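White on White: What a Plain Tabletop Asks of the Things Standing on It

A white tabletop looks like the simplest part of a room to specify. It has one color and one level, and the drawing usually gives it a single line. The trouble starts in use. Small differences in gloss, joint width and edge finish that would vanish in oak or dark linoleum show up on white within a day, and anything placed on the surface is read against it as if it were on paper.

The Zistby workshop in Dikness has been making tables of this kind for seven years, first for drafting rooms and later for kitchens and home studios. Its current model, the Farah, comes in one height and two lengths. The top is finished on both faces. Friederike Wegener, who runs the finishing bench, puts this down to movement: a board coated on one side takes up moisture unevenly and cups, and on a pale surface the cup is visible from across the room when the light is low.

Gloss is measured before a top leaves the bench. Zistby rejects anything above a reading of 31, the point at which a desk lamp begins to throw a defined reflection back at the person seated. Below that the reflection spreads into a soft patch and can be ignored. A lower reading would be easier on the eyes still, but very matte whites hold pencil dust and the gray marks left by the undersides of mugs. Wegener tests with graphite, coffee and the heel of a rubber boot, in that order.

"People ask for the whitest one we have," she says. "Then they sit at it for an hour and ask for a shade warmer."

The warmer shade is the one most often ordered. Next to a white wall it appears faintly cream, and customers who receive a sample by mail sometimes send it back for this reason. The workshop now advises laying the sample flat, at table height, and looking at it at four in the afternoon and again under the lamp that will be used. Held vertically against a wall, a sample says very little. It receives different light there and will pass for a different color.

The same effect governs objects that stand upright. A thin panel set on edge on a table presents two conditions at once: a face that takes its light from the side, and a narrow edge. On a dark top the base line disappears. On white it is drawn sharply, and a panel that leans by even a small angle looks careless.

Igor Vávra designs dividers, sample boards and small screens for tables, and sells them under the name Pasar. His tallest panel measures 502 mm. For that height he considers a tolerance of 2 mm out of plumb acceptable, measured at the top corner with a square held against the table. He arrived at the number by setting panels up in his own kitchen and adjusting them until visitors stopped straightening them.

Vávra has tried most of the usual ways of keeping a thin sheet upright. A slotted foot is dependable but adds a second object at the base, and the slot loosens with use. Folding the lower edge into a flange works in metal and cannot be done in board. Adhesive putty holds well on a smooth top and leaves an oily ring if it stays down for a month. His own preference is a concealed foot on the rear side, wide and low – the panel then appears to stand without help from the seated side.

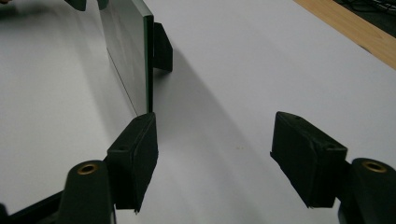

Words: Ilse Dewulf
Editing: Kenji Iwasaki
Interiors & Surfaces, August issue

A smooth white top with a thin rectangular panel standing on it is close to the arrangement Vávra draws first when he begins a commission. Position is settled before height. He moves the panel about until it divides the surface into a working side and a storage side, and only then decides how much it should hide.

Belmiro Pacheco, a bookbinder who has worked at a Farah table since it was introduced, keeps his panel well back from the front edge. Large sheets have to be turned on the near side, and the paper catches on anything placed closer. He cleans the top with water and a little dish soap, wiping along the length and drying with a second cloth. Scouring powder raised the gloss on his first table in a patch the size of a dinner plate. The patch was still there when he sold it.

Scratches are a separate matter. Fine ones can be reduced with a white polishing pad used dry, although the treated area should extend to the nearest edge so that no boundary shows. Deep ones stay. Zistby will refinish a top if it is returned without its legs, and the work takes most of a month. Wegener recommends turning the board over first, as the underside has the same coating and the leg fixings can be moved across with an ordinary hex key.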